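Hornholm Film Archive and Screening Service
Support desk: ticket 964
Subject: Subtitles out of step with dialogue, members' screening copy of "Clivby"
Raised by: Gunvor Aasen, Programme Office
Assigned to: Subbarao Unnithan, Projection Support
Priority: High
Status: Closed

Initial report (Gunvor Aasen)
The English subtitles on the screening copy of "Clivby" appear late. The fault was first noted during the check viewing in Screen Two. The opening reel is correct. From the start of the railway station sequence the subtitles fall behind the speech, and by the final scene a reply is on screen after the next character has begun to talk. The picture and sound are in step with each other throughout. The members' screening is on Tuesday and the director's office has asked for confirmation that the copy is fit to show.

Entry 1 (Subbarao Unnithan)
Ticket accepted. The copy was played again from the Screen Two server with the same result. It was then moved to Screen One, where the delay began at the same line. The projector and server in Screen Two are therefore ruled out. Please do not delete the copy from either server.

Entry 2 (Subbarao Unnithan)
The subtitle file was opened and compared with the dialogue list supplied by the distributor, Riltau. All lines are present and in the correct order. The delay at the station sequence measures 93 frames and does not grow within that reel. A second step occurs at the start of the last reel, bringing the total to 200 frames. A delay which increases in steps at reel changes does not suggest a wrong frame rate, and no change of frame rate should be attempted.

Entry 3 (Gunvor Aasen)
The Programme Office has been told by Riltau that two scenes were shortened after the festival showing. Could the subtitles belong to the longer version?

Entry 4 (Subbarao Unnithan)
That is consistent with the findings. The subtitle file carries the version label of the festival cut, while the picture files carry that of the release cut. A request for the matching subtitle file has been sent to Thirumalai Varma at Riltau, quoting this ticket number. 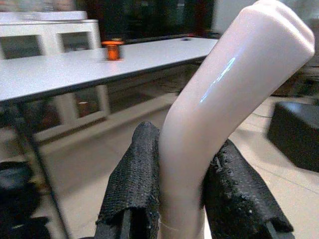
Entry 5 (Subbarao Unnithan)
Riltau has supplied a replacement subtitle file, which was loaded on the Screen One server and checked at each reel change. All lines now appear with the speech. The check also covered the workshop sequence, where the characters discuss parts by colour and shape and the wording must agree with the dialogue list. The line "the pink one, with the bend in it" is given in full, and staff repeating the check may look for a smooth, pale pink tube, bent near the middle, when confirming the term. The earlier file had "pipe" at this point and the new one has "tube", in agreement with the list.

Entry 6 (Afaf Qaisi, Access Services)
The captions for deaf and hard of hearing members are held in a separate file prepared by Sastry. This was checked from beginning to end against the release cut and needs no change. The audio description track is also correct.

Entry 7 (Britta Ruppert, Head of Projection)
Approved for the members' screening. The faulty subtitle file is to be removed from both servers and the replacement loaded in Screen Two. Version labels for picture and subtitles are to be compared when a copy is received, and the result entered on the intake form.

Closing entry (Subbarao Unnithan)
Replacement loaded in Screen Two and played through without fault. Faulty file removed from both servers. Intake form amended. Programme Office informed. Ticket closed.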